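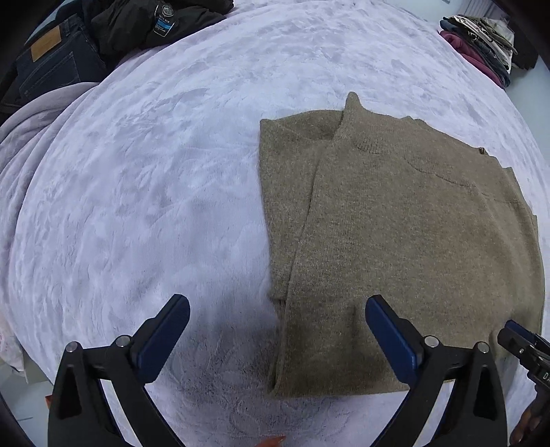 Textiles and Household Care
Unit 4: Care of Knitted Garments
Instructor: Ulises Ulloa

Reading: Course packet, section 10. Students should bring the packet to class.

4.1 How a knit differs from a woven cloth

A woven cloth is made from two sets of threads that cross at right angles. A knit is made from loops, each drawn through the one before it. The loops can open and close, and this gives a sweater its stretch. The same property allows a knit to lose its shape under its own weight – most often at the shoulders, when the garment is kept on a narrow hanger.

Terms to know for the quiz: course (a row of loops running across the fabric), wale (a column of loops running up the fabric), gauge, rib, pill.

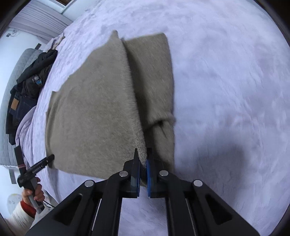

Ribbing alternates columns of knit and purl stitches. It draws in when relaxed and is therefore used at cuffs, hems and necklines. Ribbing that has been stretched repeatedly may not recover fully, particularly in cotton, which has little spring of its own. Wool recovers better. Blends vary, and the fiber content label should be consulted before any treatment is chosen.

Pilling occurs when short fibers work loose and tangle at the surface. Loosely twisted yarns pill sooner than tightly twisted ones. Pills may be removed with a fabric comb, drawn lightly in one direction over a flat surface. 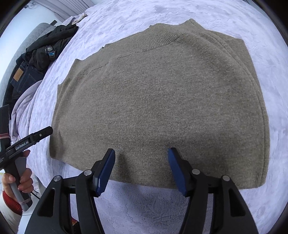
4.2 Washing, drying and storage

Follow the care label in all cases. Where hand washing is permitted, use cool water and a mild detergent. Do not wring. Press the water out in a towel, then dry the garment flat, away from direct heat, with the hem and cuffs eased back to their original measurements.

Store knits folded and clean. Moth larvae feed on wool and other animal fibers, and soiled areas attract them first.

4.3 Written assignment

Choose one knitted garment and record its fiber content, care label and visible wear. Submit a report of 800 words by the end of April. Late work is covered by the policy on page 12 of the packet.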